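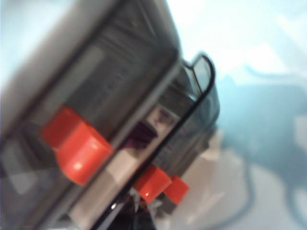
Wrist view, mid-blur, with the red tabs on the gripper and something teal behind.

Apr 2, 2025
By the Flillatton bench blog

I've been meaning to write up the blur test for weeks, and it has grown on me so much that I keep putting off the ending! The idea came out of our August runs on Virnia, when I was throwing away every smeared wrist frame before training. This time I kept them in. We had 937 episodes, and I trained one policy on all of them and a second on the 629 left after dropping the 308 blurriest — same settings, same 30 test trials each.

The one that saw the blur did better, by 3 trials. I know that's a small gap (believe me, I've stared at it long enough), and I wouldn't hang a paper on it. Still, it held its approach more calmly when the arm swung fast, and I found that lovely to watch. Next I want to repeat it on the Undau tasks with fresh seeds, and maybe weight the blurry frames down a little instead of cutting them.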